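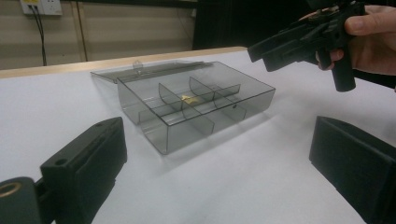
One reader wrote in to ask whether small parts should be grouped by size or by job, and whether any of our robot work at the bench had settled it. Sort of, yes!

Quick background if you skipped the May page. At Zulport we teach arms to put small parts away, and we do it by tidying with hand-held grippers ourselves, over and over, then training on the recordings. We have 3,000 of those now (my thumb knows it). The Cirbridge bench sorted by size, the Murín bench sorted by job, and then we compared what the trained arm did with each.

Job won on finding things again. Size won on putting things away, and by more than I expected – the arm trained on size got 65 percent of parts into the right bin on the first try, and the other one kept dithering over the dividers.

So what I do at home now is both. Size inside the box, job on the lid label.

A few other bits I've stolen from work:

Fold the lid all the way back before you start. A lid standing half up gets knocked, by people and by arms.

Leave bare table on both sides of the box. Our misses dropped a lot once we cleared 2 hand widths each side.

Pick clear boxes if you can, tinted is fine. Tiny brass-colored things show up well against gray, black screws do not – put those over white paper.

Endanex, our sorting script, is getting a rewrite, so the numbers may shift. I still haven't worked out what to do with washers.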